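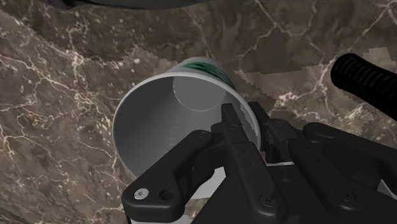
One reader asked after the June issue whether the Horent arm was ever going to touch a real cup, or whether we planned to keep it inside the computer for good. A fair question, given that the last two updates were mostly about software.

The arm itself is bolted to the end of the long bench at Skollen, next to the drill press. It moves. The base and shoulder are finished, the elbow was finished and then taken apart again, and the wrist turns the full way without fouling the cable, which took several tries. The gripper is the part that holds us up, and it is also the part we can work on at home in the evening without driving to the workshop, so that is where the hours have gone.

The task hasn't changed. The arm should clear a paper cup off a counter, whichever way the cup has landed. Upright cups were dealt with early in the year. A cup on its side is harder. If you close on the outside of the wall it wants to roll, and if you press down to stop it rolling you crush it. So we are going in through the mouth, with one finger inside the rim and the wall pinched against a finger on the outside. In the simulator the cup is white with a dark green band, and it lies on brown marble with a lot of white veining. The marble came with the kitchen model. The bench at Skollen is painted plywood, and we will swap in something closer to that before we compare the two.

We have run 1111 attempts on the sideways cup so far. The first batches were poor. The inside finger kept catching the edge of the rim on the way in and shoving the whole cup along the counter. Two changes helped. The first was to bring the gripper in lower, with the wrist tipped so the inside finger runs close to the wall. The second was to slow the last bit of travel to a crawl. The latest batch came in at 94 per cent picked up and held. Please don't read too much into that number. The simulated wall is stiffer than a real paper one, and friction in the model is a guess we have adjusted more than once.

The real gripper is partly built. The finger plates were cut on the Skollen laser in the spring and most of them fit. The linkage on one side binds near the end of its travel, and we think the holes are slightly out. New plates are drawn. We also replaced the bushings with small bearings from Chaturvedi, who sent the right size the second time. The motor for the fingers is on loan from the group in Pudell and has to go back to them before winter, so if anyone has a spare of similar torque in a drawer, please bring it in.

Weight is the other worry. The wrist is meant to carry 500 grams including the gripper, and we are over that with the cable hose attached. The hose can be shortened. It was left long while the elbow was apart, and it drags a bit when the arm reaches across itself. We may also drill out the mounting bracket, though there is some disagreement over whether it would stay stiff enough, and we would like to weigh everything properly on the good scale first.

What we need from members this month is mostly paper cups. Used is fine if they are rinsed and dry. Please bring a mix of sizes, and don't stack them too tightly, as the rims get bent and then the test isn't worth much. There is a bin for them under the bench. We could also use a short length of flexible hose and a few spare machine screws, black or plain, in the small size used on the fingers. The exact size is written on the lid of the parts tray.

Gripper evenings start at 7:30 and finish at nine, when the compressor has to be off for the neighbours. You don't have to know anything about robots to come along. Filing plates is a good way to start, and the coffee is free. The simulator files are on the shared drive in the Horent folder, and the newest version is the one with the lowered approach. Please save your own copy before changing the friction settings.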